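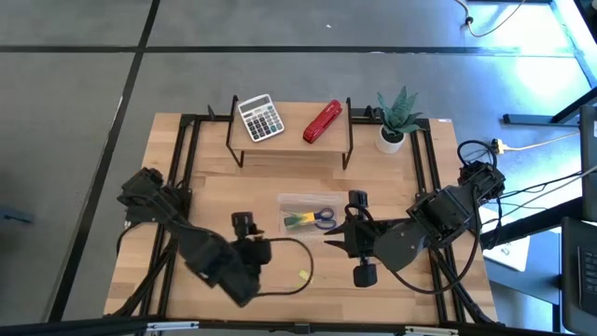
Open afternoon at Forham – notes and next date

Svenja Wieser wrote:
> Could someone who went in May say what was shown? I am
> thinking of bringing a group over from Plellen, and they
> will want to know if it is worth the fare.

Hello Svenja,

Yes, I went. The demonstration was a pair of arms on a bench, with a bag of desk things to work on: scissors, and a yellow and green item. Urs Auer gave the talk and took questions for most of the afternoon. He spent a long time on the wrist cameras, and on how little the arm has to go on once the jaws are close to something. 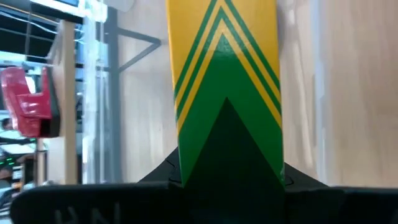

Plellen Automation Circle – Visits and Open Days

The room is on the first floor and the lift takes 300 kg, in case anyone needs it. Doors open at 2 pm. Tea is downstairs. Ask for the longer talk when you book – the short one leaves out the part on cables and mounting, where most of our questions came up.

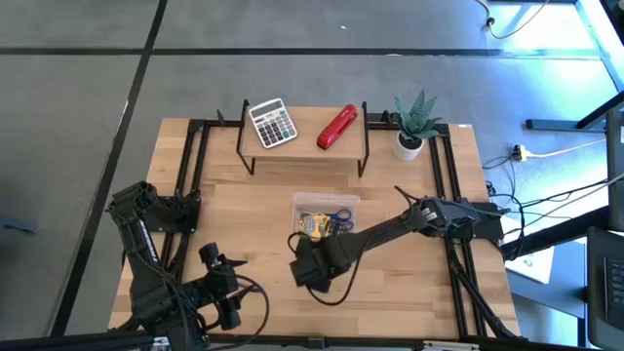

Regula Camenzind wrote back that the longer talk suited her better too, and that she would like to see the arms set up from scratch next time. I have passed that on to Urs.

Regards,
Dymphna Noonan

3 comments · 647 views · Share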